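Finish notebook, October, bench 2

Morning. Vernon Bélanger wants a decision on the tabletop finish by lunch and I don't have one to give him. He has read the Sirov data sheet and I think he has already decided. The sheet says the satin coat resists rings, heat and "everyday abrasion." It doesn't say what everyday means or whose day they had in mind.

What we have so far:

Sirov satin, two coats, sanded at 400 between. Goes on easily, levels well, smells less than the old stuff. Took the overnight water glass without a ring. Took the coffee too, but I wiped that after an hour and Vernon says that's cheating. He's right, so it needs doing again with the coffee left alone until it dries.

Kukico oil, three coats. Looks good for a day and then drinks up anything you set on it. I never believed the claim that it "heals." I put a spoon dent in the offcut to find out and the spoon dent is still there. Crossing this one off unless somebody can show me a table that has been in use with it.

Dhillon waterborne. Raised the grain on the first coat so badly that I sanded the offcut back and started over. The second try was better. Might be my fault, the can had been open a while. Not ready to blame the product or clear it.

10:15. Redid the scratch test with the key, same hand and same pressure as far as I can manage, which isn't very far. Sirov and Dhillon look alike to me. Vernon says Sirov is ahead. I asked him to turn the offcuts over, shuffle them and pick the better one without looking at the labels. He picked Dhillon. He now says the light was bad.

The light is a fair complaint, though. Gloss is the thing people will notice first on a pale top, well before any scratch, and we've been judging it on pieces the size of a paperback. You can't see how the shine spreads on something that small. It needs a full top.

So, the full-size one. Blond veneer, fine wavy grain, a few of those arched patterns toward one side. In the can this is sold as satin. Laid out flat it still throws a soft pale band across the middle, and inside that band the grain washes out.

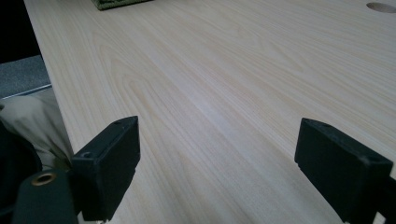

I would call that closer to semi-gloss and I'd like to hear from anyone who disagrees. Vernon says customers like a bit of life in the surface. Maybe, but the Nunel people asked for quiet tops they can read at, and they are the ones paying.

Veneer is the other worry. Everything above was tested on solid offcuts, so if this goes wrong at the edges I'll have no numbers to point to. Sanding at 400 is fine on the flat. I don't trust it near the edge and I don't trust myself there either after lunch.

To do:
– Coffee again, left to dry. No wiping.
– New can of Dhillon before judging it.
– Veneer offcuts, if there are any left on the rack.
– Leave Sirov 90 hours before the next heat test. The sheet says less. I don't believe the sheet.
– Ask Nunel if they want matte and what they mean by it.

No decision today. Told Vernon. He has written "Sirov" on the whiteboard anyway, in pencil, which doesn't show up.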